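6 November 2024

I finished Hemora again last night. I say "again" as if it were a yearly habit, but the last time I saw those credits I was sitting on my parents' carpet with a bowl of cereal going soft beside me, and I had a cough I was playing up a little so I could stay home one more day. So it has been a while!

For anyone who missed it (and plenty of people did, it never sold much), Hemora is a side-scrolling adventure about a lamplighter who has to cross a drowned country and relight the towers along the coast. You jump, you swing a pole, you talk to villagers who repeat themselves. The box promised "66 screens of danger," and when I was a kid I took that as a kind of legal guarantee. I drew every one of them on graph paper. I still have most of those sheets, though the one for the salt caves has a juice stain over exactly the part I needed.

What I had forgotten is how slow the opening is. You walk for a good long time before anything tries to hurt you. There's rain, there's that little three-note tune that keeps starting over, and there's a dog who follows you for two screens and then sits down and won't come any farther. As a kid I found the dog annoying. This time I walked back to check on him, and then I went back a second time, and I'm not going to pretend otherwise.

Then you reach Fillimden, and the game remembers that it wants you dead. Fillimden is the flooded town, the one with the rooftops and the birds. The birds come in from the right at head height, always when you're in the middle of a jump, and they knock you back just far enough to drop you in the water. I lost 11 lives there in one evening. My old notes say "DUCK FIRST" in very angry pencil, underlined, and of course I didn't read them until afterward. If you stand at the chimney and duck, the first bird goes right over you and the second one never shows up at all. I have no idea if that was planned or if it's a bug, but I love it either way.

The boss at the end of that stretch, the big heron thing, is much easier than I remembered. I think I used to panic. You can stay under the bell the whole time and poke upward, and it takes a few minutes and it's not very heroic, but it works.

I played on my original cartridge, by the way, on the Kerkier I bought used when I moved to the apartment on Carnegie. The Kerkier is a clone console, and people get snippy about clones, and some of what they say is fair. The sound is a touch sharp. The purple in the night sections comes out closer to brown. But it turns on every time, it fits on the shelf under the TV, and the controller has a long cord, so I can sit on the couch like a grown person. The one real trouble is the cartridge slot, which grips so hard that I have to brace the console with my foot to get a game out. I've started leaving Hemora in there for weeks at a time, which is maybe why I finally finished it.
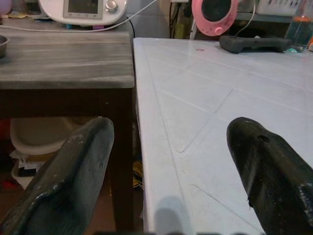 *Two tables side by side, and plenty going on around them.*

The last third of the game is where I expected to lose interest, and I didn't. The towers come closer together, the music picks up a second part underneath the first, and the villagers finally have something new to say. There's one old woman by the harbor steps who tells you the sea was lower when she was a girl. That's the whole line. I must have pressed the button right past it when I was younger, hurrying to get to the next fight.

The final climb took me most of an hour. It's all moving platforms and wind, and there are no checkpoints, and my thumb has a dent in it this morning. I did work out a decent trick for the windy part — hold the pole out in front of you and you drift less — so if you're stuck there, try that before you throw anything.

My ending password is 806, in case you only want to see the credits. Type it in at the title screen with the lamp already lit. The dog is in them, right near the end, sitting in the same spot.

I've pulled the graph paper out of its folder, and I think I'm going to redraw the salt caves sheet this weekend, stain and all. After that I might start on the sequel, which I've owned since May and never put in the slot.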